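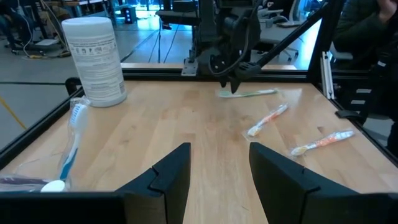 **Best way to store a bulk lot of wrapped toothbrushes?**

Posted by Yuk-lan Lui, Mar 27, 2021

I keep spare toothbrushes for guests and for the overnight bags we make up at our hall. They come one to a packet in thin clear plastic, all different colours. The last lot was 69 and they are now spread over two drawers and a table. The packets slide about and some have split. Can I still hand out one with a split packet if I go over it with a disinfecting wipe? And what do you keep them in? I'd like to sort it before the next order comes in September.

**Branden**

Don't use a wipe on the bristles. Those are made for hard surfaces and what's in them isn't meant for your mouth. Wipe the table and the inside of the drawer, let them dry, then put the brushes back. Split ones I take out and use for cleaning taps and grout.

For storage I use a lidded shoebox with the packets standing on end, heads up -- they don't slide if the box is fairly full. Sort by colour if you give them to families, so two people in one room don't get the same. Keep it out of the bathroom, the damp gets in.

**kestico51**

just buy fewer

**Seneviratne**

Agree with Branden about the wipes. I'd add that thin packets mostly split at the seam when they're bent, so don't put elastic bands round them. We used to bundle ours in tens and lost quite a few that way. A cutlery tray works if the drawer is deep enough -- measure a packet first, as they're longer than the brush.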